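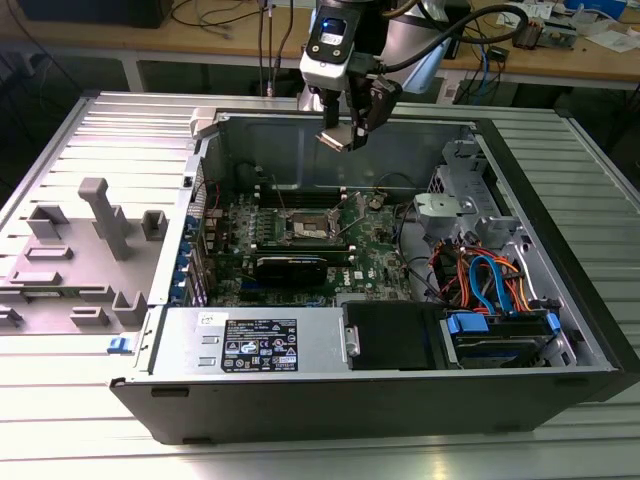 ## Open day at Erkora, Flutthorpe

I drove out to the Erkora workshop in Flutthorpe with one question, the same one I take to all of these visits. Can a machine do a chore yet? I don't mean welding car doors. I mean the dull jobs a person does at a bench or in a kitchen, with things that were never made for a robot to handle.

The building is on the road to Sandudberg, behind a tile store. Parking is at the back and you sign in at a side door. They gave us a badge and a sheet of paper with the stops on it, and after that we were free to wander. There were 12 of us in the morning group, mostly people from small repair shops, plus a couple of teachers.

The stop I had come for was computer teardown. Erkora wants to take in old office desktops, pull the parts that are worth something and sort the rest. By hand it takes one person with a screwdriver and some patience. A shop I know does it on the side and makes a little money from the memory and the drives, but hardly anyone wants to stand there all day.

Marthinus Molefe runs that bench and talked us through it. He said the hard part is that no two machines come in the same. The make may be the same and the model may be the same, but somebody has swapped a drive or tied the cables another way. A person looks and adjusts. A program has to be told, or has to learn.

On this bench the tower lies on its side with the side panel off, which is how I would do it at home. The processor socket on this one was open and empty, lever up. The graphics card was still in its slot, along with the power supply and a drive with blue tabs in the cage.

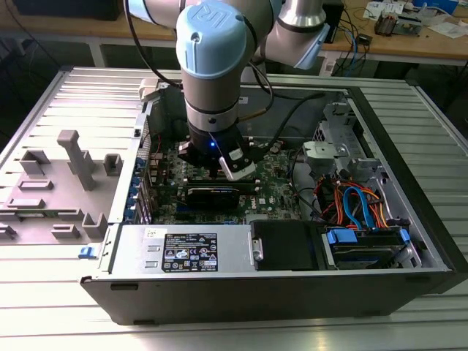 *Page last changed: September 16, 2024*

The arm is a Universal Robots model with a two-finger gripper. With the gripper down over the graphics card you can see how little space there is to work in. The orange and red power wires and the blue SATA cables are bunched up by the drive cage, and a person would just push them out of the way with the back of a hand. I asked about that. Marthinus said that loose cables are the worst thing on his list, worse than screws, and that for now a person clears them before the arm gets its turn.

So the split at present goes like this:

- A person opens the case and moves the cables.
- The arm works on parts that sit in a known place and come straight up.
- A person handles anything stuck, glued or bent.
- Sorting into bins is half and half.

He gave us the numbers when someone asked. Erkora has logged 2,484 tries at removing a part. Of those, 1,267 ended with the part out and undamaged and no help given. That is a bit over half. I was glad he said it plainly, as I have been to open days where you only hear about the good runs. A full teardown with a person helping takes some 56 minutes. One of the repair people in our group said she could do it in a lot less, and Marthinus agreed that she could.

I also asked about the table, which is slotted aluminum. He said the slots are there so that stops and clamps can be moved when a different size of case comes in. The metal gives them trouble with glare, though. To your eye it is a shiny table. To a small camera down by the gripper, part of it can go white and the grooves fade out in it.
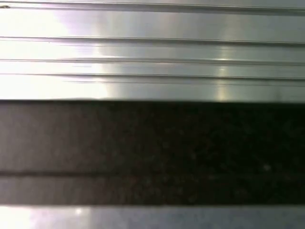 ## The household side

Across the hall is a smaller room for the home project, which they call Mkhize. I had hoped for more here. The plan is loading a dishwasher and folding towels, and neither was running when I came by. A woman from the project showed us the racks and explained the order they want to do things in. Plates come first, then cups. Forks and spoons are a long way off.

She was asked when a person could buy one. She said she would not give a year. They have a trial planned for November in a kitchen on site, with the staff's own dishes, and the results will decide what comes next.

## What I took home from it

For a shop like the one I mentioned, I would not wait on this. If you have a bench and a steady supply of old desktops, a person is still faster and breaks less. What I could see being useful sooner is the single job done many times, such as pulling the same part from a stack of the same machine.

Coffee was free and the sandwiches ran out early. The visit takes two hours if you stop everywhere. The floor is hard concrete, so wear decent shoes. They plan to open the doors again after the November trial, and I have put my name down for the kitchen part.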